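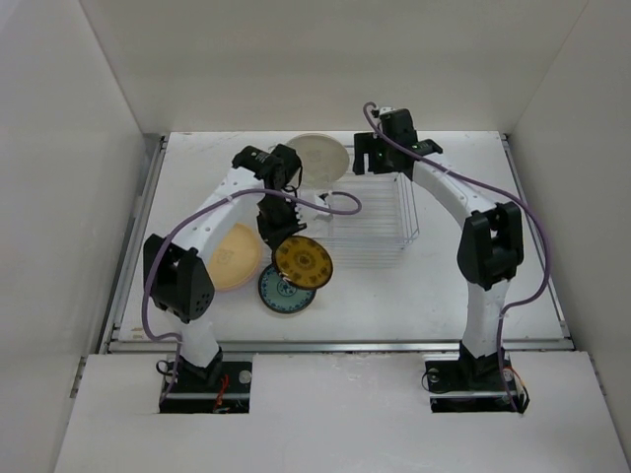

About Bramorow

Hi, I'm Lowri! I run Bramorow, a small pottery school up two flights of stairs over a bike shop (sorry about the stairs, the bike shop got the good floor). I started it after eleven years in payroll, when one evening class in throwing turned into four evening classes and then a wheel in my garage that my car never forgave me for.

We teach people to make the stuff they eat off. Plates, bowls, mugs, the odd butter dish. I love sculpture, I really do, but I'm hopeless at it, so if that's what you're after I'll happily point you to Mangubat across the river.

Classes have 6 people in them, and each of you gets your own wheel for the whole evening. The beginner course starts again in February and you'll come out of it with a dinner plate, maybe two if you don't mind a wobble. Kenneth Panganiban teaches the glazing half. He mixes all our glazes himself and keeps the recipes in a binder that has reached number 1008, which he calls Millau, after a trip he won't stop talking about. It's a soft gray-green and it looks wonderful with tomatoes!

Our kiln is called Altero. I didn't name it, it came with a label on the door and it stuck. We fire twice a month, so please be patient with me about pick-up. Pots wait on the shelf by the sink for 60 days and after that I start using them for my lunch.

A single evening is $38, clay included. Bring an apron, a towel and short fingernails. Doors open at 6:30 p.m. and there's usually tea on, and if you come early you can help me wedge clay, which is better than the gym and a lot muddier.

Questions? Just call the studio and let it ring, I'm probably washing my hands.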